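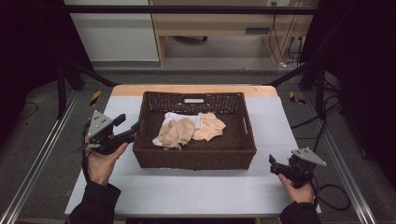 Hultden hand-held gripper pair: workplace review

Product reviewed: Hultden hand-held grippers, supplied as a left and right pair with cables, table frame and recording software
Site of trial: Ekside linen service, sorting and folding hall
Length of trial: 14 weeks
Prepared by: Seija Seppälä, working methods section

Purpose of this review

Ekside handles table and bath linen for hotels and care homes. Part of the folding work is due to pass to a pair of robot arms supplied by Dromon, and the arms are to be taught from recordings of our own staff doing the work with hand-held grippers. The Hultden pair was taken on trial for that purpose. This review covers the equipment as our staff found it, and the effect of its use on the working day. It does not assess the Dromon arms, which had not been delivered when the trial closed.

The review is intended for site managers and staff representatives at other laundries who are considering the same arrangement.

What was supplied

The set consists of two grippers, one for each hand, each with two fingers that close when the operator squeezes the handle. A cable runs from each gripper to the recording computer. Hultden also supplies a frame that stands over the work table, a case, a spare set of finger pads and a printed manual. The wicker baskets and the cloths used in the tasks were our own.

Setting up took most of a working day. The manual is clear on the grippers and thin on the frame, and we had to telephone the supplier about the order in which the crossbar and posts are joined. Once the frame was standing it needed no further attention. Sites should allow for a floor area well beyond the table itself. We curtained off a bay at the end of the hall, which gave steady light and some quiet, and the staff asked for it to stay that way.

Handling and comfort

The grippers are well balanced and the squeeze action is light. Staff with small hands could reach the handle without strain, although two of them reported that the left unit turned slightly in the palm when held low over the table. A wrist strap would help, and Hultden has been told so.

Weight was the most common complaint. A gripper is not heavy to pick up, but it is carried in front of the body for the whole session, and the shoulders tire before the hands do. We began with sessions of 60 minutes. By the third week these had been cut to half that, with a change of duty afterwards, and complaints fell away. We would advise other sites to start with the shorter session.

The cables are the weakest part of the design. They are long enough, but they lie where feet go, and they pull at the hand when the operator reaches across the table. We tried clips at the elbow with fair results. An overhead cable guide should be part of the standard set at this price.

Performance with cloth

The task most often recorded was the plainest one: taking loose cloths out of a basket, laying each flat, folding it and setting it on a pile. A person does this without thought. With two fingers on each side it becomes a different job. The operator must choose a corner, take hold of it cleanly and let the rest of the cloth fall open by its own weight.

Results depended a good deal on the fabric. Thick towelling was picked up at the first attempt nearly every time. Thin napkins were harder, and two of them would often come up together. The finger pads supplied are smooth, and the spare set is no different. Our maintenance fitter glued a ribbed rubber strip to one pair, after which thin cloth was noticeably easier to separate. Hultden has asked for a sample of the strip.

Deep baskets caused some difficulty. The gripper body is wide behind the fingers and touches the rim before the fingers reach the bottom. Staff learned to come in at an angle, or to lift the lower cloths by an edge and draw them up the side. Open weave can also catch a fingertip. A shallow tray would be simpler, but our linen arrives in baskets and the recordings need to show the work as it is.

Over the trial the team completed 1106 recordings that passed the software's own check. The proportion rejected was high at first, chiefly for hands moving too fast, and fell as staff became used to the pace.

Recording software

The software starts and stops a recording from a foot switch, which staff liked. It shows plainly whether a recording has been kept. Naming and sorting are poor. Every file carries a long code and nothing else, and our supervisor kept a paper notebook alongside so that towelling and napkins could be told apart later. The version we used also lost its settings whenever the computer was restarted.

A second package, from Rathore, was tried for a short period. It sorts files better and can be read from across the room, but it did not work reliably with the foot switch and we returned to the Hultden software.

Effect on the people doing the work

Management told staff before the trial began that the recordings would be used to teach machines, and which tasks the machines were meant to take on. Some sites may be tempted to leave this until later. We would advise strongly against it. Several of the folding team had questions about their posts, and those questions were put at the first meeting and answered in writing. The answer was that no post would be removed during the trial or in the year after it, and that any change beyond that would be discussed with the staff representatives first. Not everyone was satisfied. Three members of the team declined to take part, and their decision was respected without any effect on their hours.

Those who did take part were paid at the higher rate used for training duties. The work was found to be slow and rather lonely. Folding at the long tables is done in company, with conversation, whereas recording is done by one person in a curtained bay. After the first month a second person was placed in the bay to refill baskets and check the files. Output rose slightly and the mood improved a great deal.

One benefit had not been expected. The folding team has always held a good deal of knowledge that appeared in no instruction, such as how to find the hem of a tangled cloth by feel, or which corner to lift first. In explaining to the supervisor why certain recordings should be kept and others thrown away, they set much of this down for the first time. The notes now form part of the training given to new starters. The folding team has asked that its members be named as authors of them, and this has been agreed.

There were costs as well. While experienced folders were in the bay, the main line was short of them, and the rest of the hall carried the load during the August peak. Agency cover was arranged too late. Any site planning a similar trial should arrange cover before the equipment arrives and should avoid its busiest season.

There is also the matter of who owns a recording. The Hultden agreement as first sent gave the supplier the right to use our recordings for its other customers. Our staff representatives objected, and the clause was removed at our request. Readers are advised to look for it.

Support and repairs

One trigger spring failed in the sixth week. A replacement gripper reached us in 2 working days. Telephone support was courteous, although calls after four in the afternoon were not answered. The finger pads wear at the tips and should be treated as a regular expense.

Assessment

Build quality: good
Comfort: fair for short sessions, poor for long ones
Handling of thick cloth: very good
Handling of thin cloth: fair as supplied, good with ribbed pads
Software: fair
Support: good
Value: fair

Ekside has decided to keep the pair for a further period, on the condition that an overhead cable guide is fitted and that sessions remain at the shorter length. The staff representatives have agreed to this and will review the arrangement with management once the Dromon arms are in place. Requests for the session timetable or the written answers given to staff may be sent to the working methods section.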